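Trornar Theater Archive: Interim Progress Report
Reporting period ending February
Submitted by Abdelkrim Mahrous, Project Manager
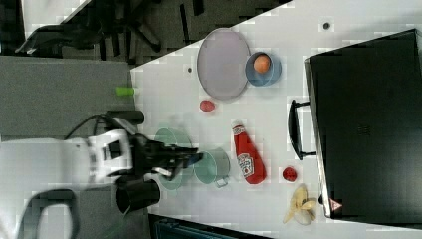
The grant covers the transfer, cataloging and public presentation of performance recordings held by Trornar from its years at the Savport Street space. Work in this period was limited to the first two. The public presentation is planned for the next period and is covered under Schedule.

1. Transfer

The collection was listed in the application as 702 tapes. Of these, 262 have been transferred to digital files and checked against the original labels. The remaining tapes are boxed by format. Transfer runs in real time, so the pace depends on the number of working decks. One of the two decks was out of service for part of the period with a worn head. The replacement part was paid for from the equipment line and no change to the budget is requested.

Tapes from the Livano solo series were moved to the front of the queue. Several showed binder breakdown and were sent to an outside lab for treatment before playback. Sound on the early reels is low but usable. No restoration has been applied to the master files. Access copies have been leveled and trimmed of blank leader.

2. Cataloging

Each file has a record with title, performers, running time, source format and condition. Dates are entered only where a program, flyer or label supports them. Where the label and the program disagree, both are noted and the record is marked for review.

The main open problem is cast credits. Many performers used more than one stage name, and some late-night bills were changed after the programs were printed. Maximiliano Requena has begun recorded interviews with former company members to settle these. The interviews are also being kept as part of the collection - a use the original plan did not include, but one that adds no cost beyond storage.

3. Rights

Letters went out to performers or their estates for the first group of recordings. More than 60 signed releases have come back. Recordings without a release will be held for on-site viewing only. Music rights for the cabaret evenings are being handled separately, and no clips from those evenings will be shown online until that is finished.

4. Schedule

The evening on Čierny, the company's longest-running piece, remains in the plan. It will include a screening, a panel and a display of scripts and costume sketches. The screening copy is ready. The panel is not yet confirmed.

Transfer is behind the original schedule by the time lost to the deck repair. We expect to recover part of it by running a second shift in the afternoon.

5. Spending

Spending is within the approved lines. Lab treatment was higher than planned and storage was lower. A ledger summary is attached separately.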